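Teaching laundry by remote control – how many demos before you train?
Nasthorpe Robotics Board > Humanoids > Teaching by demonstration

rpastor_lab
Sunday, May 29, 2022

Hello all. I am preparing a set of demonstrations for a humanoid: take clothes from the basket, put them in the washer. I control both arms remotely and the robot records the joints and the head camera. I have 40 demos now and each one takes me up to 15 minutes with the resetting. My question is if I should train already or continue. The policy I trained in March was bad, it reached for the shadow on the floor and not for the cloth.

Working position, from the head: 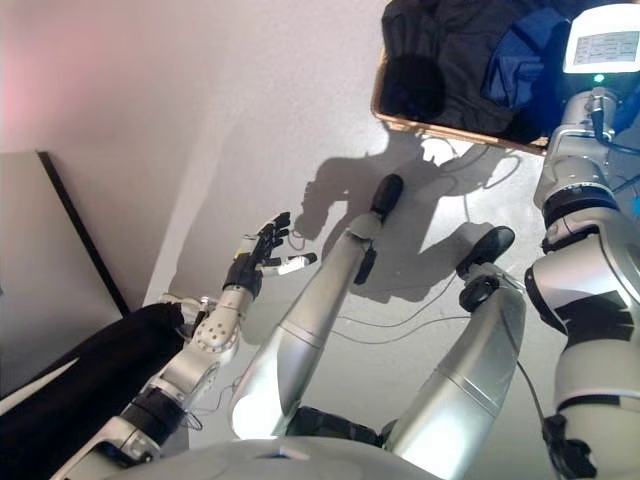

Head view, basket at top right, hand at left.

Rodrigo Pastor

Bustberg
How strong is your light? With a hard shadow like this the network can learn the shadow as a signal. I would put two soft lamps and record everything again. Sorry.

tin_kettle
I don't agree with Bustberg. The shadow moves with the arm in every demo, so it is honest information about where the arm is. People do the same when they reach for things. What worries me more is black cloth and black fingers. How do you see the contact, even as the human driver?

rpastor_lab
With difficulty. I go slowly and I look for the yellow mark on the left hand. For the dark pile I often guess the depth. One more view, with the washer in it:
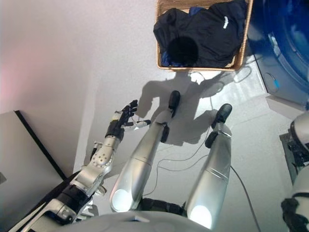 Photo: R. Pastor / Dandex test room

The basket is straight ahead and the washer is to the right of it. I want the robot to learn the turn of the body too, but I do not know if I should record it as a separate task.

Bustberg
Separate, please. Pick, turn, place. If you put them in one long demo, a mistake in the first grasp ruins everything after it.

tin_kettle
Again I would say the opposite :) One long demo, but you mark the borders afterwards. When I cut my tasks at recording time, the robot stopped between the parts like it was waiting for a bus. And move the cables before you do anything else, they are all over the floor between the legs.

chuang_fan
I used the Chuang toolkit for a similar job with towels. With 2,000 short grasps it was fine on light colours and still weak on dark ones. We finished with 3,036 and the last part was only black socks and T-shirts. So for me 40 is a test of your recording, it is too early to judge the policy.

rpastor_lab
Thank you. 3,036 is a number that hurts – my shoulders are already tired from the controllers. Did you drive all of them by remote?

chuang_fan
No, the easy ones we did by hand guiding, one person holding the arm at the wrist. Faster, but the person is visible in the camera, so we masked the images. For two arms together I would stay with remote.

Bustberg
Hand guiding also gives you wrong forces. I would not mix the two kinds in one set.

chuang_fan
We mixed them and gave each kind a label. It worked for us, but I did not compare it properly.

rpastor_lab
Ok. I will fix the cables, try softer light for half of the demos, and keep the long recording with marks. I will write here when I have the first result with the blue things, then the black.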